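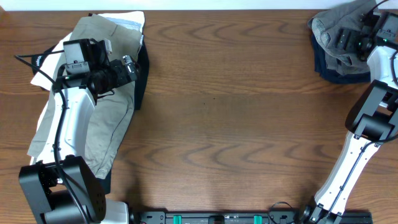 Slide 1. Our two arms, the table, and the laundry.

Okay, hi everybody, thanks for sticking around. I'm Heriberto Robles, I'm with the Starnside robotics club, and I get 10 minutes to talk about folding clothes. (Wait for the groan.)

So the club picked laundry back in November. Esben Ragnarsson wanted chess, and we put it to a vote, and chess lost by 2. He's over there by the door, go easy on him.

Why clothes? We'd spent a whole semester moving blocks, and we were getting pretty good at blocks. A block is the same shape every time you look at it. A sweater can be any shape it likes! None of our old code was ready for that.

Quick word on the setup. Both arms are mounted along one rail at the front edge of the table, held down with those green clamps. There's a little camera at each wrist. Please don't skip the clamps if you build one of these — our first arm walked itself sideways during a demo and we all just stood there watching it go.

Ask: who here has ever run a robot arm? Hands up. Great, you can help me with questions later.

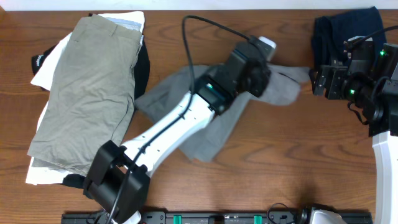
Slide 2. One arm has hold of the gray cloth.

Talk about grabbing here. Picking up cloth was the part I thought we'd finish in a weekend, ha. Close the gripper too high and you get air, too low and you're pushing on the table. And then there are piles, where you want the top thing and only the top thing.

We named our control program Plundiditz, long story, ask Esben. It lets a person drive the arms and saves every move. We had 4 drivers taking turns, and you could tell from the recordings who was driving. I'm the jerky one.

Mention that we're still arguing about whether to sort by color first or by type of garment. I'm on team type.

Next slide is the wiring diagram. Skip it if I'm past the halfway mark, and go straight to questions.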